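In Defense of the Bed as a Folding Table

My wife's cousin Helge Hedlund has a laundry room with a long counter made only for folding. When I visited him in March he showed it to me with pride, and I said many polite things. Then I came home and folded my sweaters on the bed, as I have always done, and I felt no envy. I want to explain why, because I think the bed is treated unfairly in the advice one reads.

The advice is always similar. A bed is for sleeping, it says, and clothes should not be brought there except to be worn. You should have a hard surface at the height of your hip. The magazine Gentile, which I read at the dentist, printed 26 rules for a calm bedroom, and rule 2 was that no laundry may touch the bed. I have thought about this rule more than it deserves.

First, a bed is the biggest flat surface that most people own. In our apartment the kitchen table is 60 centimeters deep, and there is usually bread on it. I can't lay out a knit blanket there. One half hangs down to the floor and pulls the other half with it, and I stand there holding the corners like a fisherman. On the bed the whole thing lies open, and I can see if the edges are straight.

Second, a bed is soft and has some grip. People say this is a fault. For shirts with a sharp crease I agree with them, and I iron those on a board. But for knitted things the softness is a help. A quilted cover with ridges holds the cloth a little, so when I bring one side over, the other side stays where I put it. On Helge's smooth counter his own scarf slid away from him twice while he was explaining to me how practical it was. 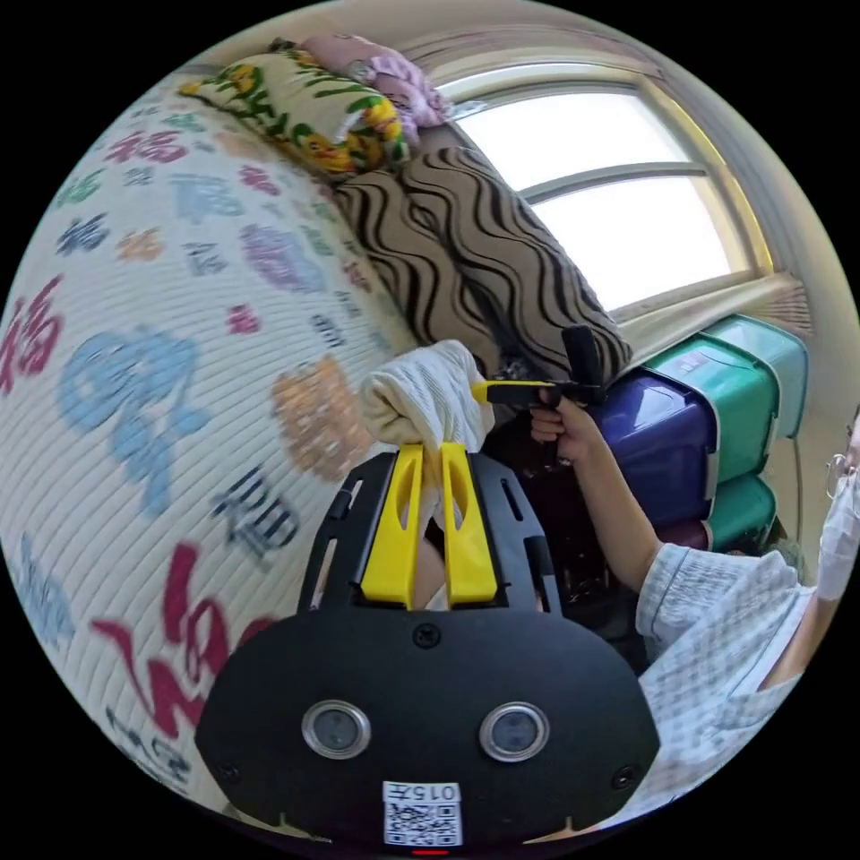 Third, and this is perhaps more a matter of character, the bed makes you finish. A pile on a counter can stay there until the next week. A pile on a bed must be gone by the evening, or you will sleep beside it. I know that some people move the pile to a chair and then back to the bed in the morning. I did this myself for over 16 years, so I can't be very strict about it. Still, the chair is a small shame, and a counter gives no shame at all.

I should be fair to the other side. Bending over a low bed is bad for the back, and my mother folded kneeling on a cushion for this reason. Also the pillows are a problem. If they are not pushed up to the wall before you begin, they roll into the work, and then you are folding around them. And a bed cover with a strong pattern can make it difficult to find one small sock. I have lost socks in this way and found them with my foot at night.

There is then the question of where the folded things go. I am for plastic bins with lids, kept in the same room, as near the bed as possible. Last year I bought a wardrobe insert from Faltton with many thin shelves, and the knits came out of it with lines across the chest. In a bin they lie one on another, and I can reach them without walking through the apartment with my arms full. My wife would like the bins to match. I think that a bin has the right color if I remember what is inside it.

Helge wrote to me last month that he wants to make his counter longer. I answered that he has a very good bed in the next room, and he has not yet replied.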